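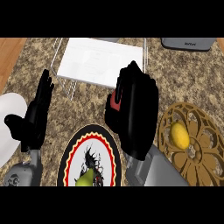

昨天有人问我遥操作示教到底在干什么，开个串慢慢说。我在 Skaltex 做双臂灵巧手的数据，仿真和真机都碰，最近大半时间在仿真里。

1/
流程很简单：人戴手套和头显，手怎么动，仿真里的手就怎么动。系统把关节角、手指角度、物体位姿一起录下来，一次完整动作算一条。录够了拿去训练策略。

2/
这一轮的任务是厨房台面：盘子、水果、金属丝架子，还有一些小物件。两只手都要用。每条开始前物体位置随机打乱，操作员自己看着办，指令只有一句话。

3/
目前录了 1,206 条，筛完能用的 982 条。扔掉的里面，最多的是手指穿模，其次是操作员中途犹豫，停在半空好几秒。停顿对人来说没什么，策略学了就会跟着停。

4/
抓小东西比抓大东西难得多。手指一合上，东西基本被手挡住，操作员只能看见边上露出来的一点。仿真没有触觉，捏没捏稳全靠看。我们试过在手套上加震动，延迟一大反而更乱，先关了。

5/
另一个坑是闲着的那只手。右手干活的时候，左手应该放哪？早期没规定，每个人习惯不一样，有人举着，有人垂着，有人跟着晃。训出来的策略左手一直抖。现在统一要求：不用的手张开，停在不碰东西的位置，别动。

6/
手套标定每次上机都要重做，包括去吃了个饭回来。拇指最容易偏，偏一点，对捏就对不上。标定姿势就两个：五指张开，握拳。做完先空捏几下再开始录。

7/
有人问为什么不直接拖动真机示教。机械臂可以拖，Pesonen 那边的项目就是手把手拖，效果不错。灵巧手不行，手指关节太多，一个人两只手拖不过来。所以手这部分只能遥操作。

8/
镂空的盘子和架子是仿真里最费事的。碰撞体如果按凸包算，洞全被填上，水果会浮在上面。拆细了又卡，帧率一掉，操作员就头晕。最后架子拆细，盘子用简化的，凑合能用。

9/
Bheki Chauke 上周把录制软件改了一版，加了个踏板：踩一下开始，再踩一下结束，长踩作废重来。之前要腾出手去按键盘，每条末尾都带一段抬手去够键盘的动作，还得人工剪。348 条老数据就是这么剪出来的，剪得我眼睛疼。

10/
评论里问新手要练多久。我的经验是第一个下午录的全不要，第二天开始能用。打游戏好的不一定快，动作慢、手稳的人出的数据最干净。

11/
还有问 Fovlow 那套手套怎么样的。我只借来用过一次，戴着舒服，线太短，转身会扯到。没长期用过，不评价耐用性。

12/
下一步是把水果从盘子里换到另一个盘子里，中间要换手。换手的失败率现在很高，主要是接的那只手合得太早。打算让操作员在交接时刻意放慢，先录一小批看看。

13/
真机那边还在等 Worell 的手腕法兰，到了再更新。问题留在下面，我晚上回。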